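Trostard Demonstration Program
Interim report to the Jurus Fund
7 May 2021

Work under the second stage of the grant has moved from trial sessions to regular recording. The target for this stage is 3000 usable demonstrations of common household tasks, each performed by a person using a pair of hand-held grippers. The present task group covers taking drink containers out of a wire basket and putting them back.
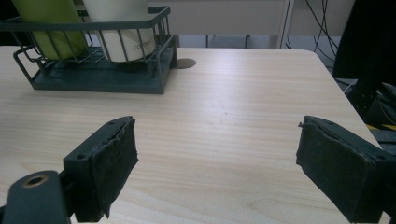
Sessions are limited to 40 minutes, with a break of 15 minutes before the next operator begins. Ashby, our partner for data review, checks each batch and returns a list of recordings to be repeated. Most repeats in the first batches were due to hurried releases, and the operator guide has been revised on this point.
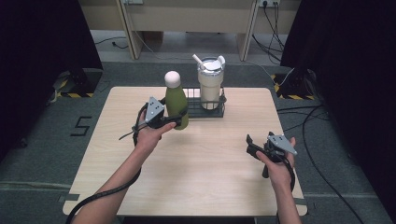 Two-handed work remains the harder part of the program. Operators are asked to keep both grippers above the table throughout a demonstration, including when only one is needed. In the basket task, the left gripper may close around the middle of the green bottle while the right stays open over the table, and the Gukine software must learn from both. Ashby has asked for 10 further operators so that the recordings cover a wider range of habits.

Spending is within the approved budget. We request that the closing date for this stage be moved to the end of October.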